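The Bottle Rule

I got the job at Ellery because I own steel-capped boots and I can read a checklist out loud without getting bored. That was the whole interview, more or less! They put me on a train to Utholm with a folder of 178 rules, and by the time we pulled in I'd read as far as rule 40 and eaten both my sandwiches.

The rules were written by Sernier, who insure the building, and they cover everything you can do near a walking machine. Stay 3 metres back while the legs are powered. One person holds the stop button and does nothing else, not even tea. Say "arms live" before the arms go live, and wait until everyone in the room has said it back to you (even if everyone is one person, and even if she's standing next to you). I loved them. I've always been a person who likes to be told where to stand.

Rule 61 was my favourite. No open drinks within reach of the machine. I'd underlined it in the folder, and I'd already used it on two engineers and a man who had come to read the meter.

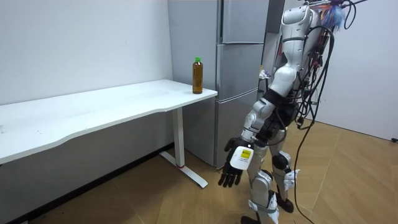 So on my ninth day I was working down the morning sheet, button in my left hand, pen in my right, and I got to 61 and stopped. Was a drink with its cap on an open drink? I went back to the definitions. Open was defined for doors, for panels and for circuits, and there was a whole half page on open toes. Nothing on drinks.

I rang Sernier. I was on hold for ages, and then a very kind voice told me that no site had ever asked, and they had 700 sites. Could I put it in writing? I could! I wrote four pages, with a drawing of a cap.

Meanwhile the Fekon people on the floor above had heard there was a question over 61, and they stopped work too, to be on the safe side. Someone sent down a biscuit as a peace offering and I had to look that up as well - rule 62, crumbs.

The answer came just before I went home. A drink is open if it would spill when knocked over, and the person holding the button decides. I read it twice. Then I said "arms live", rather quietly, and my colleague said it back, and I watched that green cap for the rest of the shift.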